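About Jokstead

Jokstead supplies and refits tables for classrooms, workshops and shared offices. The company was set up by Jean MacRitchie and Muthu Murthy, who had both worked in school furniture maintenance, and it now has 11 employees at a single site in Dulen.

Our main product is the Akande, a long, narrow table on a steel base. Tops are cut to order and supplied in matte finishes only. The standard depth suits one row of users facing a wall. Each base is load tested at 300 kg before dispatch, and leveling feet are fitted as standard.

Refitting accounts for roughly 70 percent of our orders. Customers keep the existing base and we replace the top. Georges Kassab runs the survey side and will measure on site, including wall straightness, as a long table placed against an uneven wall will show a gap along its length.

Pale colors are the most frequently ordered, green in particular. They show pencil and scuffs sooner than dark ones, and we recommend a damp cloth and neutral soap. 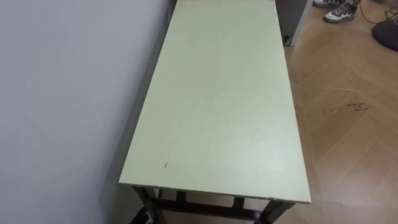
Replacement tops, feet and end caps are held in stock for all current models and for the older Drirkeck range, discontinued in April. Orders for parts placed before noon leave the same day. Bernardo Carrilho handles parts and returns.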